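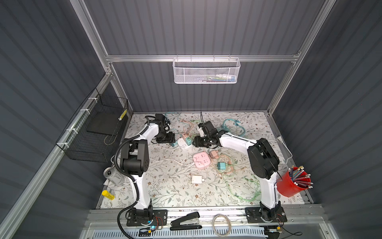 Chargers, power strips and a great many cables on the leafy mat.

It is cable month again at Rallent, and if you have been putting off your own tangle at home, I hope this gives you a friendly push. We all have one, don't we? Mine lived in a kitchen drawer for years — pink cords, green cords, and white ones I couldn't match to a single thing I owned. 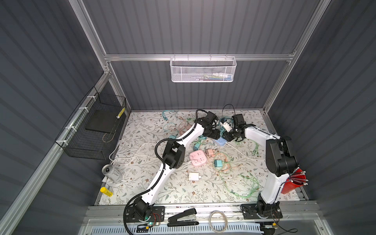
My way in is always to start with the blocks. Lift out the power strips and the chargers first and set them to one side, and what you have left is only cord, which is a much kinder thing to look at. Then find one loose end and follow it with your fingers, slowly, and please don't pull! 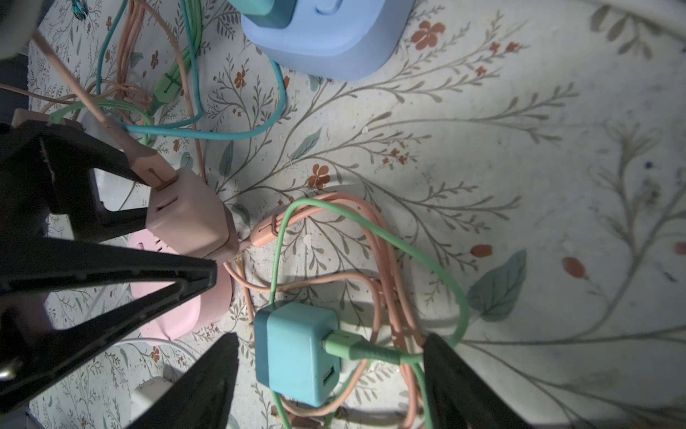

Colors help more than you might think. I keep all my greens together and all my pinks together, each coiled about as wide as my hand and held with a soft tie, and it makes a dull evening's job rather pleasant (a cup of tea does no harm either).

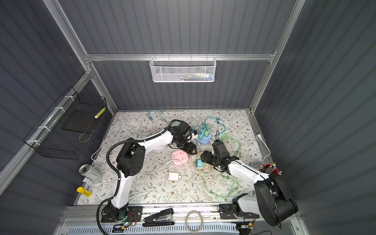

Miranda Newsletter, no. 13

Anything you find you no longer need can go in the Welteo box by our front door, which stays out until the end of June. Last year's box took in 300 cords, and we would dearly love to see more. Bring the odd ones too — somebody may be hunting for exactly that plug.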